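Setting Out a Small Coffee Table for One or Two

A coffee break in the middle of the afternoon doesn't need a full table setting. One place, one mug and a tray with a few baked things on it will do. The steps below cover a single place first, then what changes when a second person sits down. The same layout works on a desk, a kitchen counter or a folding table, as long as the surface is flat and you can reach the back of it without stretching over the food.

Time needed: ten minutes, plus whatever the coffee takes.

What you need

One placemat
One plate, dessert size, round or square
One fork and one spoon
One mug
One serving tray with a raised rim
Three to five baked items in different shapes
A damp cloth and a dry cloth
Tongs or a cake server

Step 1. Clear and wipe the table

Take everything off the table, including things you plan to put back. Wipe with the damp cloth from the back edge to the front, then go over it once with the dry one. A light-colored table shows smears when the window is behind you, so bend down and look across the surface before you start putting things on it.

Let the table dry completely. A fabric placemat will pick up water from a damp surface, and a vinyl one will stick in places and lie with a bubble in it.

Step 2. Lay the placemat

Center the placemat in front of the chair, with its long side parallel to the front edge of the table. Leave a gap the width of your thumb between the mat and the table edge. If the mat hangs over, a sleeve will catch it sooner or later.

Checks and stripes are easy to line up, since you can sight along the pattern. A plain mat or one with a loose floral print takes more care. Put a hand flat on each side and compare the distance to the edge.

If the mat has been rolled in a drawer and the corners curl, turn it over and put a couple of heavy books on it overnight. Ironing works for cotton mats only. Beverley Grimshaw, who went over the first version of this page, flattens hers under the bread board, and that works as well.

Step 3. Place the plate

The plate goes in the middle of the mat. With a square plate, keep the sides parallel to the sides of the mat. A square plate turned a few degrees looks like a mistake, and a round one hides it. If you have only round plates, the one thing to watch is the decoration. A plate with a spray of flowers on one side should have the flowers toward the top or the left, so they are still visible once a slice of cake is on it.

For cake and cookies, a dessert plate is enough. A dinner plate covers most of the mat and makes one muffin look lonely.

Step 4. Fork and spoon

In a formal setting the fork goes left of the plate and the spoon goes right. On a small mat with the mug on the right, it is more practical to put both on the left, side by side, handles toward the person sitting down. The right side then stays free for the mug.

Keep the lower ends of the handles level with each other. It makes no difference which of the two is nearer the plate, but if you are laying two places, do it the same way at both.

If you are serving only cookies, leave the fork out. Anything with frosting or a loose crumb topping needs one.

Step 5. The mug

Stand the mug at the upper right of the mat, clear of the plate. The handle should be where a right hand can find it, pointing to the right or down toward the front. Handles pointing at the plate get knocked.

For a left-handed guest, mirror everything: mug at the upper left, fork and spoon on the right.

Don't fill the mug until the person is seated. A full mug on a small table is one more thing to reach around while you are still moving the tray.

Step 6. Load the tray

Do this on the counter if you can, and carry the tray over once it is arranged. If the tray is large or the way is narrow, put the empty tray in place and bring the food to it.

Start with the biggest item. A ring cake goes in the center. Put tall things such as muffins at one short end and flat things such as cookies at the other. Round buns can fill the space that is left, but leave a finger's width between pieces so that each one can be picked up without touching the next.

Topping needs a little thought. Crumbs and chopped nuts drop off when a bun is pinched around the top, so take it low down on the sides, where the crust is firm. The same goes for lifting with tongs. Grip lightly, lift straight up, and lower it all the way to the tray before letting go. A bun that is dropped even an inch leaves a scatter of topping around itself.

Glossy, egg-washed crusts mark easily while they are warm. Let the buns cool on a rack for 24 minutes before you handle them with anything other than clean fingers.

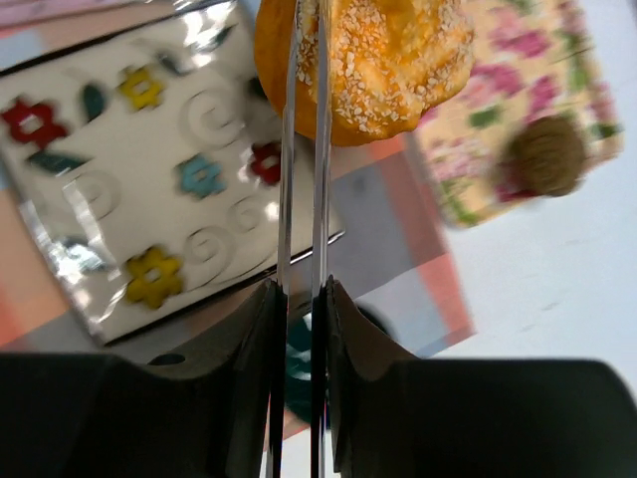
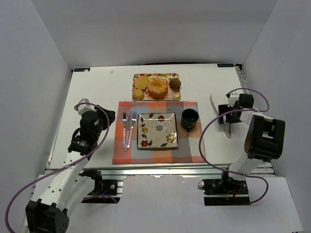
Tray at the back, placemat in front of it, in the second picture.

Step 7. Position the tray

The tray goes behind the placemat, lengthwise across the table, with its center in line with the center of the plate. Leave a few inches between the tray and the mat. That gap is where the cake server goes, and it keeps crumbs off the mat.

Check the reach by sitting down. You should be able to take something from the far side of the tray without your forearm passing over the mug. If you can't, bring the whole setting forward or turn the tray so a short end faces you.

Step 8. Napkin and extras

A folded paper napkin can go under the fork and spoon or on the plate. On a patterned mat use a plain napkin. Sugar and milk go on the right, behind the mug. On a very small table leave them on the counter and ask.

Laying a second place

Put the second mat directly across from the first and turn the tray a quarter turn so that it sits between the two, off to one side. Both people then reach the same distance. If the table is too shallow for that, put the mats side by side with a hand's width between them and leave the tray at the back.

Joanne Bellamy wrote to ask whether the two places have to match. They don't. Two different plates look fine on matching mats, and two different mats look fine under matching plates. With everything different the table looks crowded, particularly when the tray has a print on it too. A floral tray and a checkered mat will get along if they share one color, and pink or orange is the easiest to find in both.

How many pieces to put out

For one person, three or four pieces in different shapes is plenty. For two, five or six. If there are more in the kitchen, leave them covered and refill the tray later. Baked goods left uncovered dry out, cookies slowest and muffins fastest.

Common problems

The tray slides when someone takes a piece. Put a square of rubber shelf liner under it, cut smaller than the base so it doesn't show.

Crumbs collect in the rim of the tray. Line the bottom with a sheet of parchment cut to size. On a tray with a pretty print you lose the print, so in that case skip the liner and wipe the rim with a dry pastry brush afterward.

The muffin tips over. Domed muffins with a narrow base do this on a carried tray. Stand them against the rim, or bring them to the table separately.

The fork and spoon roll or turn. Handles that are round in section will not lie flat on a quilted mat. Lay the napkin under them.

Everything looks too far back. Usually the placemat was put down last, in whatever space the tray left. Lay the mat first.

Clearing up

Take the mug away first, then the plate with the fork and spoon on it. Lift the tray level with both hands. Shake the placemat over the sink and wipe it before the next use. Trays with a printed surface should be washed by hand with a soft sponge, as the rough side of a scouring sponge dulls the print. Dry the tray right away and store it on its edge.

Updated August 21, 2019. The left-handed layout in Step 5 was added at the request of Roy Pilkington. A page on setting out a cold supper tray will follow in September.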